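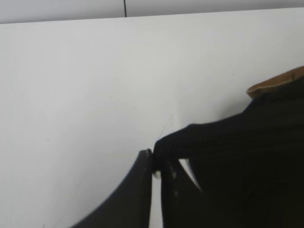 Wrist view, with the fingers up against the ribbed side of the bag.

I spent a Sunday inside a robotics lab, and I'd do it again next week! The Jandora open day was on 26th January, and I only signed up because a friend had a spare ticket (plus there was coffee). Visitors got moved around between stations, and I ended up parking myself at the one called Wosix for most of the afternoon.

Wosix is a research project about zippers. The question is whether an arm can learn to open and close a bag mostly from what its wrist camera sees, with people guiding it through the job first. They've recorded 3000 of these guided runs across 52 bags, and each run gets saved along with the motions that went with it. I had figured the tricky part would be pulling. The team told us it's finding the pull in the first place – it flops over, it shines, and it hides in the folds.
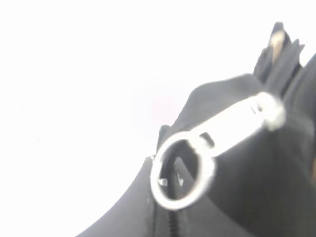
Ring, tab and a whole lot of glare.

We could look through saved views on a monitor, and I got a bit hooked. The metal goes almost white under those lights, and the cloth around it is so dark that I had to squint to find the teeth. The method they're testing (they call it Ko, and I forgot to ask why) doesn't try to name every part of the bag. It guesses a short stretch of motion, carries out part of it, then takes a fresh look and guesses again. With 16 guesses lined up at a time the arm moved pretty smoothly, they said, and with 3 it got jittery and kept stopping. I liked that they showed us the plots for both.

The part I keep thinking about is soft bags. A stuffed one bulges on both sides of the zipper and the track bends, so a straight pull can jam it. Their newer runs include more of that on purpose.

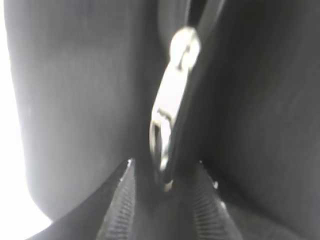
Getting there and what's next

Jandora is at the far end of the Grudden bus line, and the walk from the stop is longer than the map makes it look. Wear real shoes. Parking filled up before lunch. The next open day is in April, and the Wosix folks hope to have results on bags the arm has never seen before. I've already asked my friend about tickets.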